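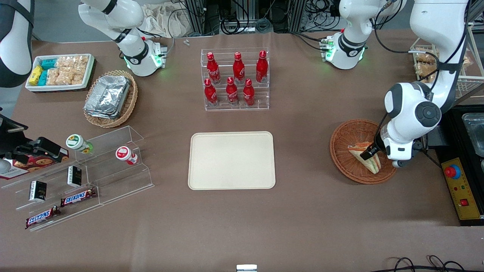
Refreshment table with tray, baskets and tiered bottle rack.

17th January. The refreshment table for the Moreira meeting room was laid out this morning in accordance with the revised plan. The Coca-Cola was placed on the clear tiered rack behind the cream tray, with the sandwich to the right in a wicker basket. The foil containers were assigned the second basket — the shelf proved too narrow for them. Snack packages and crackers share the white tray. The Snickers bars remain at the low end of the stepped shelf, near the cookie box.

The Listitz delivery was short by 10 paper cups, and a replacement has been requested. Guests are expected to number around 50. The plan will be reviewed in March.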